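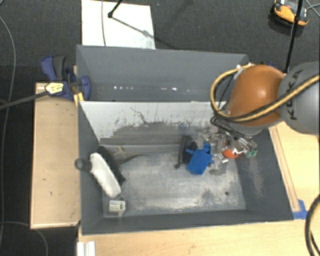
Startseite Küche Wäsche Werkstatt Garten Kontakt

Abgelegt unter: Ordnung & Aufbewahrung

Kleinkram sortieren, ohne dass das Wochenende draufgeht

Im April packt mich jedes Jahr dasselbe Fieber, und dann muss die große Schublade im Flur dran glauben. Ihr kennt sie bestimmt, jeder Haushalt hat so eine: Gummiringe, Schlüssel ohne Schloss, drei Rollen Klebeband (alle fast leer) und ganz hinten der Bauplan vom Regal, das wir schon vor dem Umzug verschenkt haben.

Früher habe ich alles auf den Teppich gekippt und war nach einer Stunde mit den Nerven am Ende. Meine Nachbarin Hongmei Lu hat mir dann gezeigt, wie sie es macht, und seitdem bin ich ganz begeistert! Man nimmt eine Kiste mit niedrigem Rand, füllt nur so viel hinein, dass der Boden gerade bedeckt ist, und arbeitet sich Stück für Stück durch. Ich stelle mir dazu den Küchenwecker auf 40 Minuten — wenn er klingelt, ist Schluss, auch wenn es gerade so schön läuft.

Schrauben und Dübel kommen bei mir in alte Marmeladengläser. Für ganz winzige Sachen nehme ich Gläschen mit 200 ml, die großen verleiten nur zum Hineinstopfen. Den Deckel beschrifte ich mit Bleistift auf Kreppband, das lässt sich später wieder abziehen und hinterlässt kaum Kleber. Falls doch etwas zurückbleibt: ein Tropfen Speiseöl, kurz einwirken lassen, mit warmem Spülwasser nachwischen.

Batterien bitte nie lose zu den Büroklammern legen! Ich klebe die Pole ab und bringe die leeren gleich am Montag mit zum Einkaufen, sonst liegen sie bis Weihnachten neben dem Brotkasten.

Und die Kiste selbst? Kunststoff wird mit lauwarmem Wasser und einem Spritzer Essig wieder frisch, danach gut austrocknen lassen und erst dann stapeln. Zahira Hidayat schrieb mir neulich, sie lege unten ein Stück Filz hinein, damit es beim Kramen nicht so klappert. Das probiere ich bei der Nähkiste aus — die ist nämlich als Nächstes an der Reihe, und vor den Knöpfen graut mir jetzt schon ein bisschen.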